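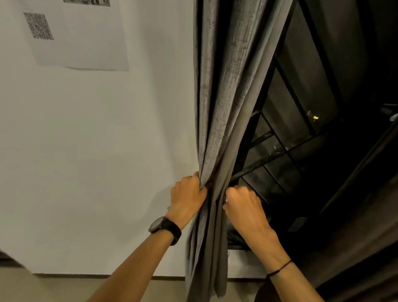
Visite à l'institut Karik : une journée chez les spécialistes de la réparation de l'ADN

Le 25 novembre 2019, notre groupe de master a été reçu à l'institut Karik pour sa journée portes ouvertes. Nous étions 43 inscrits, venus de plusieurs universités, et j'écris ce compte rendu pour les étudiants qui n'ont pas pu faire le voyage.

L'accueil a commencé par un exposé d'Octavio Castaño, qui dirige l'équipe Télomères et vieillissement. Il a rappelé comment les extrémités des chromosomes raccourcissent à chaque division, et pourquoi une cellule doit distinguer une extrémité naturelle d'une cassure accidentelle. Si elle se trompe, elle peut souder deux chromosomes ensemble — et la division suivante devient dangereuse pour elle. Je connaissais le principe par les cours, mais je n'avais pas encore vu les données brutes d'un tel travail.

Ensuite, on nous a répartis en 4 ateliers. Le mien était celui de la levure. L'équipe possède une collection de 1148 souches mutantes, appelée Plono, conservée à moins quatre-vingts degrés. On nous a montré comment on réveille une souche sur une boîte de gélose et comment on compare sa croissance à celle de la souche sauvage. Le doctorant qui nous guidait parlait assez vite, et j'ai dû lui demander deux fois de répéter le nom du milieu de culture. Il l'a écrit au tableau avec beaucoup de gentillesse.

L'après-midi, nous sommes passés au bâtiment Võ, où se trouve la plateforme de microscopie. Les protéines qui protègent les télomères y sont suivies par fluorescence dans des cellules vivantes. L'analyse se fait avec Distivstead, un logiciel développé sur place, dont la prise en main demande selon l'ingénieure trois semaines. J'aurais voulu rester plus longtemps dans cette partie, mais le groupe suivant attendait déjà dans le couloir.

La discussion finale a porté surtout sur les stages. L'institut en propose chaque année aux étudiants de deuxième année de master, et les candidatures se font directement auprès des responsables d'équipe, avec une lettre et un relevé de notes. M. Castaño conseille de lire au moins un article récent de l'équipe avant d'écrire.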